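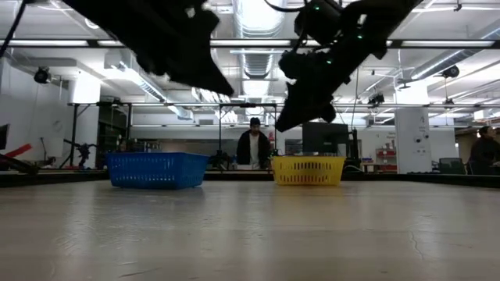
Black arms over the table, yellow basket underneath.

Search this forum... Advanced search

Ikmont kit fee, opt out or suck it up?

glitterfallout
Got into the bridal and editorial course at Ikmont, the Tillville campus, starting January 2018. Tuition is $3,432 with the student kit or $2,869 if you bring your own. The kit is all Devadiga, 22 pieces, comes in a case with their logo on it the size of a dinner plate. I already own brushes I like and more lipstick than one face can use in a lifetime. My mother thinks I should take the kit so I "look like the other girls." Has anybody opted out, and did the instructors hold it against you?

pressedpowder
I took the kit. The brushes are fine. The big fluffy one sheds like a collie for a week and then settles down. The eye palette is good, the lip palette is wax with ambitions. What you're paying for is that when the instructor says "pick up the flat brush, second from the left," you have a second from the left. I was glad of that every single morning. 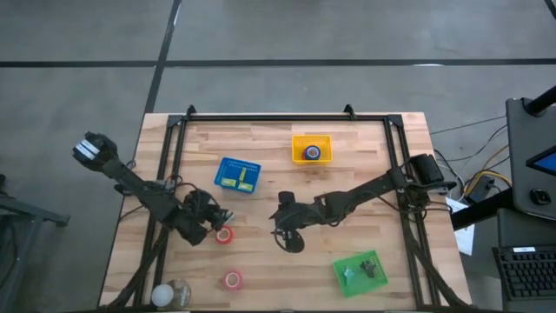

Also the case rolls. Do not underrate the case. I've hauled it up a flight of stairs to a bride's hotel room while the bridesmaids next to me had everything in grocery bags, and guess who got asked for a card.

smudgeproof_ish
Disagree with pretty much all of that except the collie. I opted out and got a list of required items the week before class, which was tight, but most of it I had. You do get a look on the first day. Then everybody starts borrowing your concealer and the looks stop.

My real gripe is that the kit locks you into one brand while you're still learning what you like. Devadiga's foundations all run pink. Great if your clients are all pink.

pressedpowder
They run a little pink. You can mix.

smudgeproof_ish
Mix with what? It's the only foundation in the case.

glitterfallout
This is helpful and also I feel like I've walked in on my parents. Is the list of required items available early? I'd like to price it out before December, when my discretionary income goes to other people's candles.

brow_of_beating
Call the front office and ask for the supply sheet. They'll tell you it isn't final. It has been not final, in the same wording, for as long as I've been sending people there.
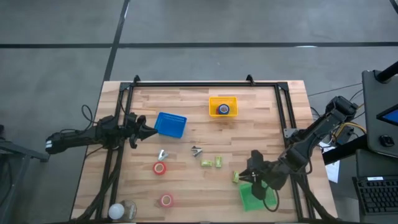 You'll need disposables too, which neither price covers: mascara wands, sponges, lip applicators, alcohol for the pencils. Buy those in bulk from a beauty supply place and split them with a classmate. Cusham does include disposables, by the way, if you haven't put a deposit down yet. Their bridal unit is thin, though. Two days of it, and half of one is about contracts.

smudgeproof_ish
The contracts half is the half you need. I say this as someone still owed money by a mother of the groom. 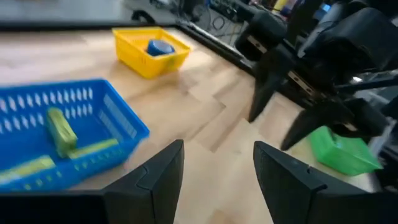
undertoned
Foundation is where I'd spend the difference, whichever school you land at. You will be graded on matching, and you'll be graded on people who look nothing like you, in a chair, under lights that flatter no one. A starter palette with three beiges and a bronze is no help there. Look at the butcher block in the photo up there, each plank a slightly different beige or honey and all of it off the one table. That's your class roster, and that's only the light end of it. Get a pro palette with proper deep shades and yellow and olive undertones, learn to mix on the back of a steel plate, and let somebody else have the rolling case.

pressedpowder
I will be buried in the rolling case.

glitterfallout
OK, leaning toward opting out. Left a message for the supply sheet. My mother has offered to buy me a case that rolls, so I think that's a yes from her.

brow_of_beating
Post the sheet when you get it. Mine still lists an eyelash curler twice.

Contact us | Copyright, all rights reserved | Back to top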